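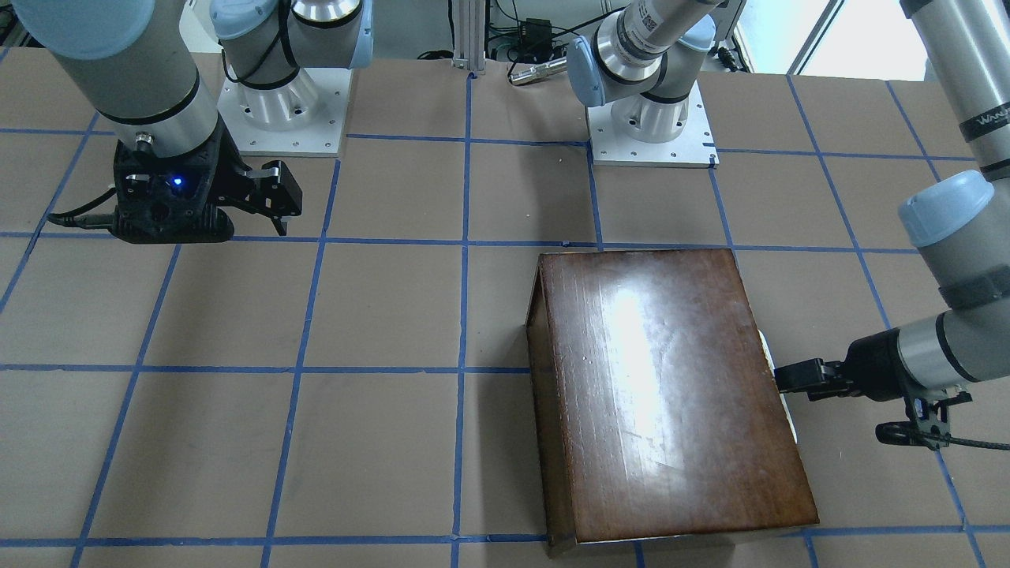 Maddocks reckons you could teach the thing in an afternoon, and that anyone who has paid for a week of integrator time will weep. Quoted to us by phone, 7 in the morning, before we'd opened the kit.

Reviews > Workshop > Two-arm kits

So. Momo, from Diltix. Two arms, two grippers, one controller, software on a stick. Hire it at £145 a day or sign up for the 252-page manual and buy outright. We hired.

Set-up first. Brown paper down, blue tape in a grid, arms bolted to their plates. The tape isn't in the box, by the way. Bring your own. Calibration took around 20 minutes, most of it hunting for the right menu.

Then a wooden box. Glossy lid, and we did worry about the shine. One gripper up against the side, the other waiting its turn. Gentle enough on the default setting, though the slider for grip force is far to twitchy. 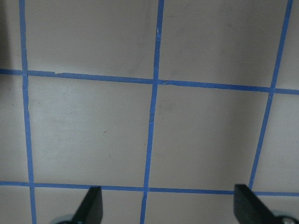 TESTED: WRIST VIEW

Best bit of the package. You get the fingers and the table between them, so lining up on a square is easy. Tape shows up clearly even where it's creased. Shadows less of a problem than we expcted.

Grumbles: cables. The app logs you out at lunch. Support is in Justville and shuts on Thursday.

Worth a day's hire? Yes. Buying, we'd wait for the next software.

Comments (3)

gantrygoat: is the tape grid needed or just handy?

Pell_M: Handy. We run ours on bare bench.

oddbolt: 145 a day and no tape, lol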